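# Surface Care Tips for Customers of the Catetti Workshop Service

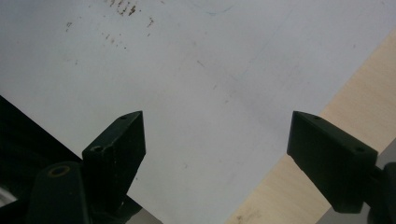 Catetti is a subscription service from Shokri that supplies a hand-held gripper tool, replacement fingers and scheduled support to small workshops and home users. The following tips were prepared by the Kalurville service office and apply to all current plans. They concern the care of the work surface and of the tool between visits.

## Before work begins

- Wipe white boards with a soft, barely damp cloth and dry them at once. Paper sheets should be replaced when they are stained.
- Small brown specks on a white surface are often rust. Check nearby screws, clamps and metal trays before putting down a new sheet.
- Pale ink marks on a coated board usually respond to rubbing alcohol on a cotton pad. Test one corner first.
- Keep wooden tabletops free of standing water. Gray smudges on a finished top can be removed with mild dish soap – scouring powder will dull the finish.

## Care of the gripper fingers

Printed plastic fingers should be cleaned with a dry brush along the layer lines. Solvents are not recommended. Dust collects in the screw holes and around the pivot points, and a wooden toothpick is suitable for both.

Screws should be tightened by hand only. Customers who find a finger loose after tightening should stop using it and request a replacement set. Each Standard plan includes 2 sets per year; further sets are billed at $40.

Store the tool with the fingers open, away from heaters and direct sun.

## Plans and fees

| Plan | Monthly fee | Support |
|---|---|---|
| Basic | $70 | E-mail only |
| Standard | $200 | E-mail, telephone and one yearly visit |

Fees are reviewed each February. Customers in Pultitz are served from the Kalurville office and pay no travel charge.

## Requests and questions

Replacement parts are handled by Misaki Sakai. Questions on cleaning products may be sent to Muireann McGrath, who maintains the list of approved cleaners. Please state the plan name and the date of the last service visit in all messages.

Worn fingers may be returned in the envelope provided with each new set – please remove the screws first and keep them for reuse.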